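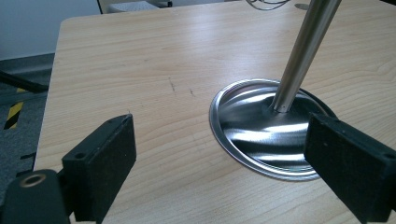 Week three, and we're on to stability, my favourite bit of the Barnel furniture module! Last time I asked why a tall thin thing stays up at all, and most of you said "weight", which gets you halfway. The rest is how wide that weight is spread. Take the polished metal stand on the pale wooden tabletop: a slender pole, a round base much wider than the pole, and a raised rim running round the outside. If it starts to tip, it pivots on that outer edge — so the further out the edge sits, the more lean you can get away with.

For your own sums, use a base 18 cm across and a total weight of 800 g, then try it again at 10 cm across and see how quickly the safe angle shrinks (sketch both, please, with the centre of gravity marked). Worked answers are on page 113 of the Nosard reader. Bring a ruler and something tall from home next week.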